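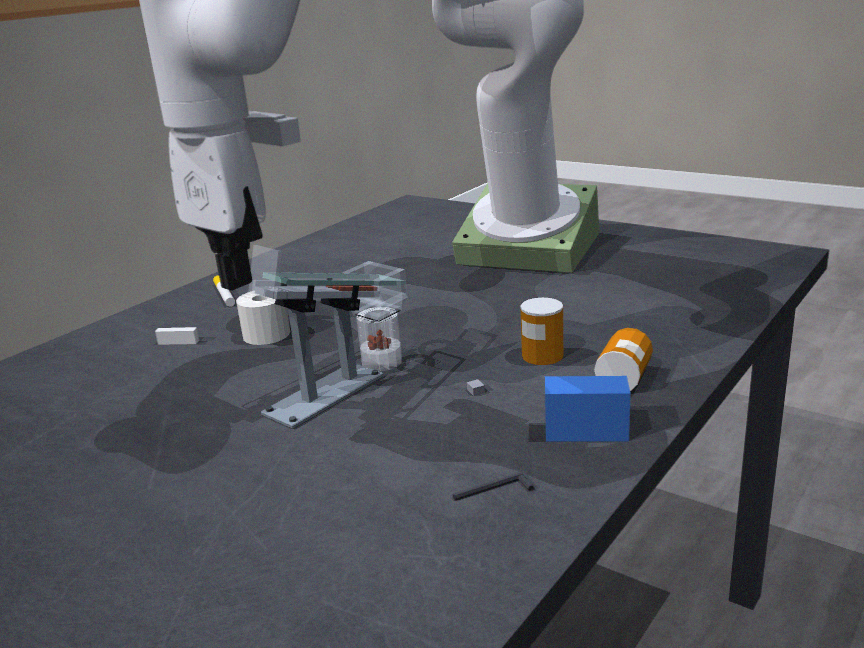

Progress report to the Ifans Fund, November

Prepared by Eluned Sayce, Godirbridge Meditation Center

Attendance

The evening meditation course is now in its second term. Enrollment stands at 50, with about half of those coming most weeks. Mererid Howells leads the sitting practice and Huw Samuel takes the discussion afterward. The beginners asked for shorter sittings, so the first half hour is now split in two with a few minutes of walking between.

Study materials

Augustina Abugri has finished the workbook on patience and anger. It gives a short reading for each week, an outline for reflection and a page for notes. We printed 800 copies out of the 1,000 in the budget. The rest are on hold until the corrections to chapter 2 are in - two of the verses were set in the wrong order. 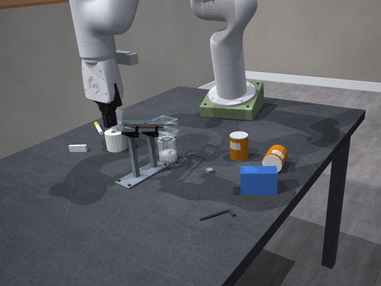 Copies have gone to the Ballura and Koditz groups, and both have started using them. Koditz would like a large-print version. Prys Kneath is getting a price for that and we will send it to you before any money is committed.

Still to do

The recorded meditations are behind schedule. Four are edited and three still need to be recorded again, as the bell is much louder than the voice. We also need a second leader for the retreat in spring. Mererid has asked two people and is waiting to hear back.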